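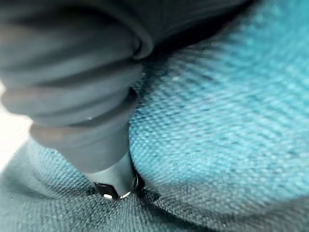
Rubber bellows, metal tip, teal twill. View from the wrist camera.

1/ We have now the Drindus textile kit from Plokitov on our arm for 40 working days. Several of you asked me if it is worth the money, so I write my notes in one thread. I paid for the kit myself.

2/ What you get: the bellows tool, the wrist camera with its bracket, one spare bellows, a cable set and a license for the software. Price was 888 euros with shipping to Cotdale. The spare alone costs 138, so please keep it in a drawer away from sunlight.

3/ In the picture the tip is pushing into the cloth and you see the small fold it makes. This fold is what I look at all day. With thin cotton I get almost none. With a heavy twill it bunches to one side, and then I must correct the angle.

4/ Good things first. The mounting took me one morning. The bellows is soft enough that a wrong height does not end in a stopped arm. My old stiff tool from Lykkegaard was stopping all the time on thick seams.

5/ The camera sits very close to the tool. For checking the contact point this is excellent. For finding where the piece of fabric ends it is poor, because the bellows takes a big part of the view. I added a second camera above the table.

6/ The manual is my biggest complaint. The chapter on pressure settings has two tables and they do not agree. I wrote to support and received a correct table the next afternoon - polite people, but it should be in the box.

7/ I kept a log for one material, the heavy twill. 253 touches, same program, same speed. I had to step in 9 times, mostly near a raised part of the cloth. For a small workshop I can live with this.

8/ Who should buy it? If you handle soft and uneven goods and you already have an arm, yes. If you only move flat sheets, take something cheaper. Leather I did not try yet.

9/ Someone asked about the software license. It is for one arm and it does not expire, but updates are free only in the first year. I will post my settings for twill in August, when I have cleaned up the file.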